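Notebook, broadcast monitoring bench
June, entry opened 14:10

Went back to the Yalçınkaya debate recording. The Tustex logger shows the moderator's microphone closing at 1691 seconds into the program, 19 seconds before the station cut to the break. The complaint filed with the prosecutor puts the argument after the cut. Our audio puts the start of it before — the raised voices are on the guest channels, at low level, while the moderator is still reading the sponsor line.

Clock check: the Tustex unit ran 91 ms behind the reference over the full recording. Too small to matter here. Noted anyway.

Transcript segment 559 is still disputed. Ozan hears "withdraw it," I hear "with the road." Both readings left in, marked uncertain. Do not send a single reading to the Peltach lawyers until a third listener has done it blind.

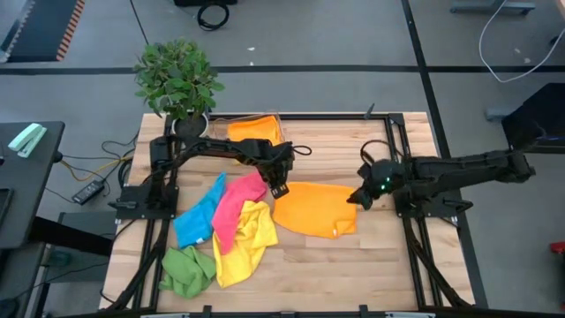
Zane Laur
Signal analyst, Vedevdale bench

15:40. Reran the segment with the low-frequency hum filtered out. No improvement on the disputed words, slightly worse on the consonants. Reverted to the unfiltered copy.

Open: ask the station for the separate guest tracks — the mixed feed will not settle who spoke first. Ozan Gündoğdu has the request letter. Checksums for both copies are in the case folder, second sheet.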